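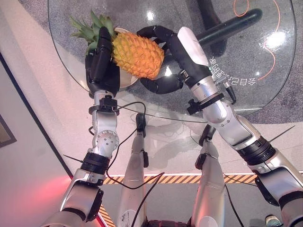
Home Tips Money Work Pantry Contact

Applying for a public job from your kitchen table

I filled out my first state job application in February, at the kitchen table, with a cold cup of coffee and every drawer in the house pulled open because I couldn't find my college transcript. It took me two whole weekends. I've done a few more since (for me, then my sister, then half my street, it felt like) and I've gotten a lot faster, so these are the household habits that got me there.

Start with one box. Mine is an old Planer shoebox and it lives on top of the fridge. Diplomas, birth certificate, Social Security card, old pay stubs, any letter with a government seal on it. If you changed your name when you got married, put the marriage certificate in there too — I lost a good week waiting on a copy from the county clerk in Trarham.

Scan everything in one go, on a bright day, by a window. I use my phone and lay the papers on a dark dish towel so the edges show up. Name the files something boring that you'll recognize later, like "transcript" and your last name. My first batch was all strings of numbers and I sent in a water bill as proof of training.

Read the whole posting before you type a word! Print it if you can. I go through with a yellow marker for what they require and a pencil for what they'd like, and I stick it to the cabinet door with painter's tape. Look for any line about preference or set-aside hiring, for veterans, women, people with disabilities, whatever your state has. The rules are different all over, and you often have to check a box or send a form to be counted. They won't go back and guess for you.

Write your long answers somewhere else first. The last form gave me 1,000 characters per answer and timed me out while I was stirring a pot of beans. Now I type it all up in a plain document and paste it in. One of mine came out at 2,949 characters and had to be chopped way down, and it was better for it.

Keep a page in your notebook for each job: the posting number, closing date, login, and who you talked to. I close out the week on Friday evening by going down the list and checking for emails, spam folder included.

Oh, and closing times. Some of them close at 5 in the afternoon and some at midnight, so I treat every one like it closes at noon. My internet went out once with an hour to go and I finished at the library in my slippers.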